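Guía de puesta en marcha del contador de tráfico Tusida
Sección 4: Colocar los tubos en la calzada y dejar el equipo contando

Esta sección la escribo para los ayuntamientos pequeños y las brigadas de carreteras que reciben el maletín en préstamo y tienen que justificar una obra de refirmado ante la diputación. Si todavía no has cargado la batería, vuelve a la sección 3 y luego seguimos.

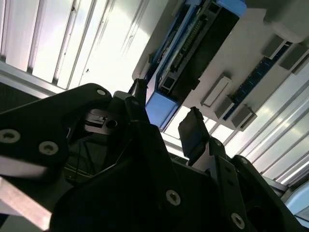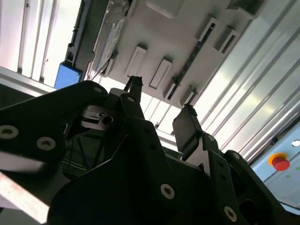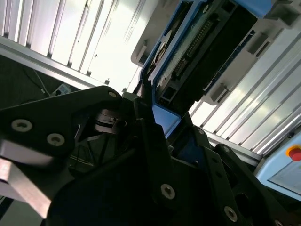

Georgiev

Vale, vamos a lo nuestro. El Tusida cuenta vehículos con dos tubos de goma cruzados sobre el asfalto. Cada eje que pisa un tubo manda un golpecito de aire a la caja, la caja lo apunta con su hora y después el programa junta los golpes y te dice cuántos coches y camiones han pasado y a qué velocidad. Yo llevo años poniendo estos tubos en carreteras locales y sigo disfrutando la mañana de instalación (menos en febrero, que la goma está tiesa como un palo y no hay quien la estire).

Antes de salir

Comprueba que llevas en el maletín la caja registradora, los dos tubos, las abrazaderas, los clavos de acero para asfalto, la cinta bituminosa, la cadena con candado y la cinta métrica. El martillo no viene incluido. Lo pongo aquí porque yo mismo me he plantado en una cuneta sin martillo más de una vez.

Lleva también el permiso de ocupación de la vía, impreso. En el móvil vale casi siempre, pero si te para una patrulla en un tramo sin cobertura vas a echar de menos el papel.

PRECAUCIÓN: No trabajes en la calzada sin señalización y sin una segunda persona vigilando el tráfico. Chaleco puesto desde que abres la puerta del coche. Si la vía tiene más de un carril por sentido, esta guía no te sirve: pide el corte a quien gestione la carretera.

4.1 Elegir el punto

1. Busca un tramo recto y con el firme entero. Los baches al lado del tubo hacen rebotar las ruedas y aparecen ejes de más.

2. Aléjate de cruces, semáforos y pasos de peatones. Me gusta dejar unos 100 metros hasta el cruce más cercano, y si puede ser más, mejor. Los coches parados encima de un tubo son una fuente de disgustos.

3. Localiza algo fijo en el arcén para encadenar la caja: una farola, el poste de una señal, un árbol con buen tronco. El quitamiedos también sirve, aunque pasar la cadena por detrás es un suplicio con guantes.

4. Apunta el punto kilométrico y el sentido en la ficha. Hazlo ahora, de pie en la cuneta. En la oficina todas las carreteras se parecen.

Nota: si el tramo está en la lista de obras pendientes, mide antes de que entren las máquinas. Un conteo hecho con desvíos en marcha no lo aceptan, y con razón.

4.2 Fijar los tubos

1. Espera un hueco en el tráfico y extiende el primer tubo de lado a lado, perpendicular al eje de la vía. Tiene que quedar recto. Si hace una panza, recógelo y empieza otra vez.

2. Clava la abrazadera del extremo cerrado, en el arcén contrario a la caja.

3. Vuelve a tu lado y tensa. La goma debe estirarse un poco, lo justo para que no se mueva al pisarla. Clava la segunda abrazadera.

4. Mide con la cinta la separación indicada en la tapa de tu caja y coloca el segundo tubo en paralelo. Mide en los dos arcenes! De esta distancia sale el cálculo de velocidad, y un descuido de un palmo convierte una calle tranquila en un circuito.

5. Pega cinta bituminosa en el centro de cada tubo, sobre la línea del eje. Aprieta con la bota.

6. Revisa que los dos tubos tengan el mismo largo entre la calzada y la caja. No los recortes para que quede más bonito - lo que sobra se enrolla holgado y se deja en la cuneta.

PRECAUCIÓN: No dejes cabezas de clavo levantadas. Pasa el pie por encima de cada una antes de irte. Por ahí circulan bicicletas.

4.3 Conectar y arrancar

1. Abre la caja y conecta el tubo A, que es el primero que pisa el tráfico de tu sentido, en la boquilla A. El otro va a la B. Si los cruzas no se rompe nada, pero los sentidos saldrán al revés en el informe.

2. Pulsa el botón de encendido hasta que la luz verde se quede fija. Si parpadea en ámbar, la batería no está para una semana y toca cambiarla.

3. Escribe el código de tramo con las flechas. Es un número de tres cifras que viene en tu hoja de préstamo. En la hoja de muestra del anexo, por ejemplo, es el 784, que corresponde al camino de Vestby.

4. Quédate a mirar el contador mientras pasan unos cuantos coches. Cada turismo debe sumar dos ejes en A y dos en B. Si un lado se queda atrás, casi siempre es la boquilla mal encajada.

5. Cierra, pasa la cadena y echa el candado. Guarda la llave en el maletín y no en el pantalón (el pantalón se lava).

4.4 Qué hacer durante la semana

Pásate a verlo al segundo día. Con mirar desde el arcén tienes bastante: que los tubos sigan rectos y la cinta pegada. Si ha pasado un tractor con apero bajo, es posible que te encuentres uno arrancado. En ese caso anota la hora en que lo descubres, vuelve a clavarlo y no pongas el contador a cero. El programa sabe descartar el hueco.

La memoria aguanta 380 horas seguidas, así que con la semana reglamentaria vas muy sobrado. Lo que suele quedarse corto es la batería cuando hiela.

Nota sobre la lluvia: que llueva no molesta. Que el agua cubra el tubo, sí. Si tu tramo se encharca, muévete unos metros cuesta arriba y corrige la ficha.

4.5 Mensajes de la pantalla

E1: no llega aire por la boquilla A. Desconecta, sopla, conecta.

E2: lo mismo en la B.

E5: reloj sin ajustar. Vuelve a la sección 3, porque un conteo sin hora no se puede repartir por franjas y la diputación lo devuelve.

94: no es un error, aunque lo parezca y aunque me lo pregunten cada dos por tres. Es el modo de transporte. Mantén pulsado el botón y sale solo.

4.6 Recogida

Primero apaga la caja y después suelta los tubos, en ese orden, o tendrás un montón de ejes fantasma al final del archivo. Arranca todos los clavos, también los torcidos. Limpia la goma con agua y jabón neutro, nada de disolvente, y déjala secar colgada antes de meterla en el maletín.

La descarga de datos con el programa Kinlow está en la sección 5. Ten a mano el cable corto, el de la funda gris.

Revisado el 01/04/2026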